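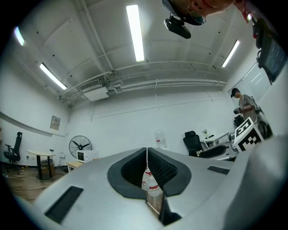
View from the gripper camera, bottles in front of the gripper

Student project: marker tracking drops out with hand-held grippers

Posted by Jatska, June 10, 2022

I'm in a student group doing a project on teaching a robot arm by demonstration. We don't have the arm yet, so for now we only record people doing simple jobs with a pair of hand-held grippers. Each one has a camera looking out past the fingers and a cube with square markers on it. The software works out where each gripper is from the markers and writes one file per take.

The trouble is that the tracking keeps dropping out. A normal take is 900 frames. On a good one we lose 20 or so near the start and the rest is fine. On our worst one this week only 517 frames had a position for the right hand. The left hand in the same take was nearly complete.

Things we have tried:

New prints of the markers, on matt paper.
Running the camera calibration again.
Moving more slowly.
Swapping the cables over.

None of it made a clear difference. Moving slowly helped a bit, but then the motion looks nothing like a person doing the job, and our supervisor wants natural speed.
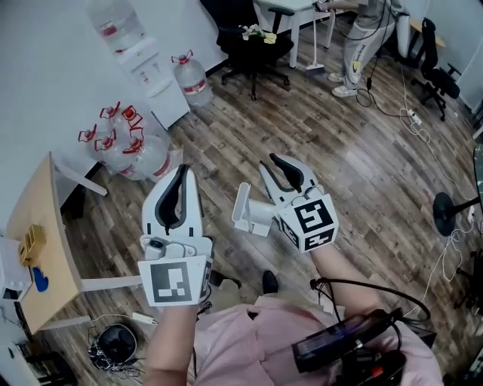
We start every take with both grippers held up in front of the person wearing the head camera, then go to the table and do the task. The dropouts are mostly in the second part. The hand-in date for the recordings is the end of June and we need 6 tasks done by then, so I'd like to know whether to fix the setup or just record more takes and throw out the bad ones. We are all second years and have not done any vision work before.

Posted by Magbanua

Fix the setup. If you throw out bad takes you will end up keeping only the ones where the right hand happened to stay in an easy position, and whatever you train later will have learned from that.

The first thing to check is whether the frames are lost one at a time or in long runs. Open the file and look at the gaps. Single missing frames spread all over usually mean motion blur. Long runs usually mean the marker is out of view or turned too far away from the camera that should see it. They need different cures, so don't change anything until you know which you have.

For blur, shorten the exposure and turn the gain up to make up for it. The picture gets grainy but the detector does not mind grain nearly as much as it minds smearing. Set the exposure by hand. On auto it will change every time a ceiling light comes into view, and with a wide lens that is most of the time.

For long runs, play the take back from the head camera and watch what the right wrist is doing. Most right-handed people roll the wrist over when they reach down for something, and the cube goes with it. You can turn the cube a quarter turn on its mount, or just ask the person to stand on the other side of the table.

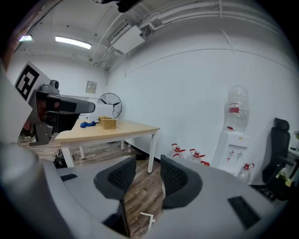
Also look at how much of each wide picture you are really using. Near the rim of a fisheye lens the squares come out squashed, and a marker that looks fine to you may fail the detector's shape test. We undistort first and then detect. It is slower – on our old lab machine a take needed a tea break – but it brought back a good part of what we were missing at the edges. Make sure the calibration is done with a fisheye model and not the ordinary one. With the ordinary one the error figure can look all right if you only held the board in the middle, so take some calibration shots with the board right out in the corners.

One more check: each face of each cube must have its own marker number. We once printed the same sheet twice and the software kept swapping left for right. That took us two days to find.

Posted by Todo

had the same thing in our robotics club, it was the lights. one of the tubes was flickering and the detector hated it. try with half of them off

Posted by Mitel

I agree with checking the gaps first, but I would not turn the cube on its mount halfway through a project. If you do, the offset between the cube and the fingertips changes and all your earlier takes need the old value. Write down which takes used which offset, or do the earlier ones again.

On the lights – set the exposure to a whole multiple of the flicker period. With 50 Hz mains that is 10 ms, which may be too long for fast hands. If it is, you need steadier lamps.

Reply from Jatska

Thanks. Looked at the gaps and they are nearly all long runs, in the reaching part. We will try from the other side of the table before touching the cubes. Calibration was the ordinary model, so that is getting done again as well.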